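Dried beans still hard after hours of cooking

Home > Kitchen and Food > Pulses and Grains

Loredana Marino
Posted in August

I have moved to Renham from a place where I cooked dried beans every week without any trouble. Here I can't get them soft. I soak them overnight, change the water in the morning and simmer them with the lid half on. After two hours the skins are splitting but the middle is still chalky. I left one pot on for 4 hours and ended up with a mixture of mush and little stones.

I have tried borlotti and small red beans from two different shops. The borlotti were loose from the market and the red ones were Prolham, in the usual paper bag. Same result with both. The pan is the same one I had before, and the hob is electric where the old one was gas, but it boils well enough.

My usual recipe is beans, one tin of tomatoes, an onion, a bay leaf and salt, all in together from the start. The kettle here furs up very quickly, if that matters. I would like to know whether it's the beans, the water or me. I don't own a pressure cooker and would prefer not to buy one.

Natanael Figueiredo
Reply marked as helpful by Loredana Marino

Your kettle is the clue. Hard water has a lot of calcium and magnesium in it, and both of these make the skin and the cell walls of the bean firmer. Beans that cook nicely in soft water can take twice as long in hard water, and old ones may never get there.

The tomatoes are the second problem. Acid slows down softening, so tomatoes, vinegar, wine and lemon should all wait until the beans are tender. You may have got away with it in your last place because the water was on your side. With hard water as well, you won't.

What I would do:

Soak in cold water with salt in it, a level tablespoon to 2 litres. Salt in the soaking water helps the skins soften. The old advice that salt makes beans tough is wrong in my experience, and plenty of cooks have come round to it.

Drain, rinse and cover with fresh water. Add a small pinch of bicarbonate of soda. Go easy with it – too much gives a soapy taste and turns the beans to paste.

Boil hard for the first 10 minutes. With red kidney beans this isn't optional, because they contain a toxin that gentle heat doesn't destroy. Then turn down to a steady simmer.

Start testing after 60 minutes, and try several beans from different parts of the pan. Tomatoes go in when all of them are soft right through. Give it another 20 minutes after that for the flavour.

If you still get stones, the beans are old. Dried beans keep safely for years but they go on drying out, and the date on the bag only tells you when they were packed or when the shop would like them gone. Loose ones from a market are a gamble unless the stall sells a lot of them. A simple test is to cook one handful in bottled water with a low mineral content. If that handful comes out soft, it was your tap.

Lefteris Stefanou

just buy tins. Orlandini ones are fine and you rinse them and that's dinner. I gave up on dried years ago, the gas bill alone

Benedetta Bianchini

I agree with most of what Natanael wrote, although I'd leave out the bicarbonate if a filter jug will do the job. Mine is a Burkel and it takes enough out of the water that I no longer notice a difference. The cartridges are not cheap, so I only filter for beans and tea.

Two things to add. Do the soak in the fridge if your kitchen is warm, as beans left out overnight in summer can start to ferment and smell sour. And don't mix bags. If you tip the end of an old bag in with a new one, you get exactly what you describe, some of them collapsing while the others stay hard. I write the month on the jar now and finish one lot before opening the next.

Small red beans are more forgiving than borlotti, so start with those while you are working out your water. I also weigh them dry instead of going by the cup. The same weight in the same pan makes it much easier to tell what has changed from one batch to the next – write down the weight, the water and the time, and after a few goes you will have your own figures for Renham. 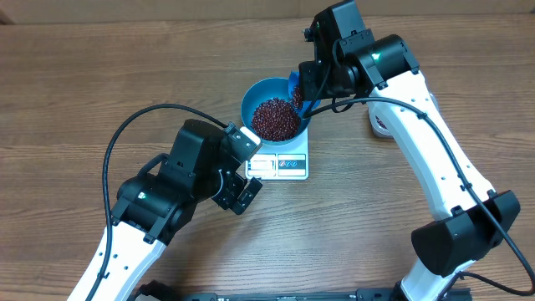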